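Search for: Search

About Phromma

Reading time: 6 min

Phromma is a laundry and linen company in Clanmont. We wash, dry, repair, fold and deliver towels and bed linen for small places: guest houses, two sports clubs, hair salons, a dental office, a swimming school. We also sell towels under our own name and under the name Futura, and on this page we would like to tell you how we came to do these things and how we do them today.

The company started in one rented room behind a bakery on Konley Street. The room had two washing machines, one dryer, one table and a very good smell in the morning. Our first customer was a guest house with nine rooms. The owners were tired of washing at night, and they asked if we can take the sheets only. After one month they asked about the towels also. We said yes without thinking much, and this was our school, for a towel is a more difficult thing than a sheet. A sheet is flat and forgives you. A towel has a thickness, it has a direction, and it becomes shorter after the first washes, so a pile which was straight in the spring is crooked in the summer.

Today we have 34 regular customers. The smallest of them sends us one bag every second week and the biggest sends us a full van. We moved from the bakery to our present building, which has 2390 square feet and a floor that is easy to wash. The machines stand along the back wall. The folding tables are in the part with the best light, and the shelves begin directly behind them, so the person who folds needs only to turn. It took us a long time to find this arrangement. In the first plan the shelves were near the door, and we walked with piles across the whole building all day.

What we do

The main part of our work is rental and washing. A customer chooses the sort of towel, the color and the quantity. We deliver the clean set, collect the used set, and so it goes in a circle. The customer does not buy the towels and does not need a place to keep them all. If the customer has already good towels, we wash those and give them back. We mark them on the inside of the hem with a small sewn number, never with a pen, as the pen comes through on light colors.

The second part is repair. Loose loops are cut (please never pull them!), open hems are sewn again, and hanging tapes are replaced. A towel that cannot be repaired is cut to cleaning cloths and returned to the customer if they wish it. Many wish it. The swimming school uses these cloths for the benches and the hair salons use them for the color bowls.

The third part is our small shop line, Futura. We have it since three years. There are four sizes in it, the face towel, the hand towel, the bath towel and the large one for pool or beach. The colors are white, sand, dark gray and a green-blue that we had first as a special order for a guest house near the lake. The guests there asked so many times where to buy it that the owners sent them to us. We did not have at that time a shop, only a door with a bell. Now we have a shelf beside the door, and the bell.

How we fold

People who visit us are sometimes surprised that we speak so much about folding. But the folding is the only part of our work which the guest sees. The guest does not see the temperature of the water, or that we cleaned the filter. He or she opens the bathroom door and there is a towel on the rack or on the bed, and in one second there is an opinion about the house.

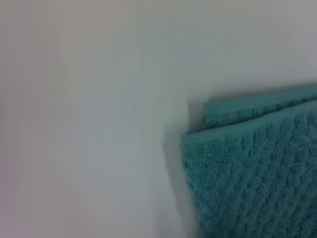
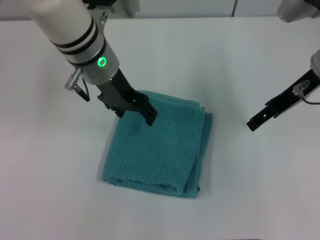
Teal towel, folded in layers.

Each customer of ours has a folding card, which hangs on the end of the shelf where their linen is kept. The card says how wide the finished towel must be, which side shows to the door, and how many pieces go in one pile. Some houses like the towel in three parts and then rolled. Others like it flat and nearly square, so that it can lie on a stool. When we teach the flat fold to a new colleague, we look first at the edges. On the teal towel you can see that the layers do not end all at the same place, one comes out a little further than the next, and this small step is what we learn to notice and then to correct. The thick round fold is turned to the front, toward the person who will take the towel, and the edges with the layers go to the back of the shelf. A pile made in this way looks calm and one can take the top towel without disturbing the others.

We have some rules for the tables, too. The top must be pale, as on a pale table one sees at once a hair, a thread or a spot. It is wiped at the start of every shift and again after dark linen. Cups, pens and telephones have their own small shelf. The towel is laid down, smoothed with the flat hand from the middle to outside, and only then the first fold is made. If the first fold is crooked, we open it again. It does not help to correct at the third fold what was wrong in the first, this we have all tried.

The towel must also be fully dry and it must have rested. We leave the load in the open cart for 30 minutes after the dryer. A towel folded too warm keeps the line of the fold in a hard way, and in a closed cupboard it can get a smell that was not there before. In July, when all the guest houses are full, this half hour is the one we would most like to save, and we still keep it.

Our towels

We are often asked what is a good towel. Our answer depends on the use. For a hair salon we advise a thinner one, which dries fast and can be washed every day. For a guest house in the winter, a heavier one with long loops is more pleasant. A woven pattern of small squares, which many people call waffle, takes less place in the suitcase and in the cupboard, and it is liked by persons who do not like a heavy towel on the shoulders. All these kinds we wash, and we fold them a little differently, as the thin ones want to slide and the thick ones want to open.

About color we are careful. Strong colors are washed alone the first three times. We use no softener for towels, even when the customer asks. Softener puts a film on the loops and the towel takes the water badly afterward. We prefer to shake the towel well before the dryer and again after. If you have at home a towel that became stiff, you can try this with less washing powder and see if you are content.

Before a towel comes into the rental program, we test it. For the last test we had 134 towels from several weavers in use with our customers during one season, and we wrote down for each one the width after washing, the condition of the hem and the remarks from the houses. The remarks were the most useful. One house wrote to us that the towel is beautiful but it falls from the hook, and so we learned that the hanging tape was sewn on the wrong side.

How we work with customers

We make no contract longer than one year. A new customer gets first a visit, where we look at the cupboards and measure them. This sounds like a small matter, but a towel folded two inches too wide for the cupboard will be folded again by somebody in a hurry, and then all the work was for nothing. After the visit we send a set for trial. You use it, you tell us what is not right, and we write the folding card together.

Delivery is in the early morning, inside Clanmont and in the villages up to the lake. The bags are of cotton and they come back to us with the used linen. We ask that wet towels are not left in the bag over the night, and that red wine, hair color and sun oil are put in the small separate bag with the blue string. It helps us very much when this is done.

Visiting us

The shop shelf is open in the mornings. You can see the towels, take them in the hand and order the quantity that you need, also a single one. Groups from schools of hotel work are welcome in the folding part by appointment, except in the high season. Please wear flat shoes and leave big bags in the entrance. Parking is behind the building, on the side of the yard where the vans do not stand.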